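Jun 21, 2023

Day three of the pipeline chemicals meetings
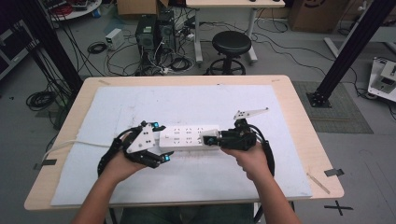
Up at six and on the train to Bultport with the pour point report half read. The Bassey people want a forecast for drag reducers in the onshore lines out to the end of the decade, and I have only two years of prices I trust. Spent the first hour on the Totier figures, which were sent in barrels treated and had to be turned into tonnes. It went slowly. Charging things always takes over my evenings on these trips. The hotel has one socket, behind the wardrobe.

Meeting at 11. They had read the draft as far as page 20 and no further. Most of the talk was about wax inhibitors and whether to count them with the flow chemicals or on their own. I said on their own. They said they would think about it. The sales total for Grustinitz stands at 3035 tonnes in my table and theirs is 371 lower. I think they left out March, when the plant changed its invoicing, but I couldn't show it from what I had with me. Have asked for the monthly sheets.

Lunch was soup and a roll. Walked down to the harbour afterwards and looked at the tank farm from the road. Two of the tanks are being repainted.

Back at the desk until seven. Rewrote the section on winter demand and cut the chart with the double axis. Still no answer about the sheets. Rang home, then did the expenses. Tomorrow is the refinery side, first meeting at nine, and I need to iron a shirt.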